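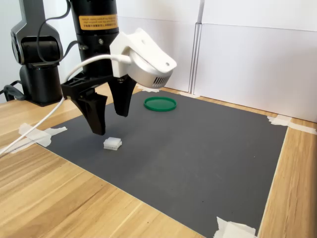 *Bench arm over the taped-down mat, with a white block and a green lid set out as test pieces.*

## What we're buying for the bench, and what we're putting off until October

Budget season! I know that's not a phrase that usually gets people out of their chairs, but this is the first year the automation bench at Flelldale has had its own line, and I've been looking forward to writing this one up for weeks. A lot of you asked at the open evening what we plan to spend and on what, so I'll go through it all.

The short version is that the arm is staying. We spent a good part of the winter getting quotes on a second one (Kosent came out and measured, and were very patient with us), and the more we talked it over, the clearer it got that we aren't short of arm. We're short of everything that goes around it. Anyone who has spent an afternoon on the bench will know what I mean. The arm does what it's told, and then we lose the rest of the day to a cable that wanted to be a little longer, or to re-taping a corner of the mat.

So the spring money goes to the small stuff, and I love the small stuff.

**A proper fixture plate.** Masking tape is cheap and quick, and it got us going, but every time the mat comes up and goes back down we have to teach positions over again. Soledad Mendoza has drawn up a plate with locating pins so the work surface can come off and go back in the same spot. Ammann quoted it with a lead time of 6 weeks, and the drawing went to them on Apr 24, 2025. This is the item I'm most excited about by a mile.

**Spare fingertips.** We're ordering 14 pairs in two shapes, one set blunt and one set thin. The blunt ones are fine for blocks. Round, shallow parts like the lid are a different story, where you really want something slim that can get hold of a rim without pushing the whole thing along the mat. We'll also have a few soft pads to glue on and experiment with.

**Cable management.** Clips, sleeves, a couple of longer leads, and a clamp for the table edge. It's the cheapest thing on the list and I suspect it will save the most time. If you have strong feelings about hook-and-loop versus zip ties, please come and share them (I do, and I'd like company).

**A second camera mount.** The bracket on the wrist is good for close work, and it stays. What we'd like as well is a fixed view from the side, so we can check a pickup from two angles. We already own a camera that would do. It's only the post and the bracket we need to buy.

All of that together comes to $1,771, including shipping, and it leaves a little in the line for the things we forgot. There will be things we forgot.

### The bigger question

The second arm isn't off the table. We've moved it to the October round, when we'll have a summer of real numbers to put next to the quote. Until then we're keeping a simple log at the bench: what the job was, how long setup took, how long the arm was running, and what got in the way. We have 23 entries so far, and they already make good reading. If setup time drops once the plate is in and the arm is still booked solid, that's a strong case for a second one. If it drops and the bookings thin out, we'd do better with a small conveyor from Pellum, and I've got that quote in the folder too.

One tip for anybody planning a bench of their own: price the power strips, tape, brackets, and adapters before you settle on the arm. We did it the other way around the first time and ended up borrowing from three other budgets by spring. People were nice about it!

The full list with part numbers is pinned up next to the bench, and there's a pencil on a string. Add whatever you think is missing, and put your name next to it so Soledad can ask you about sizes.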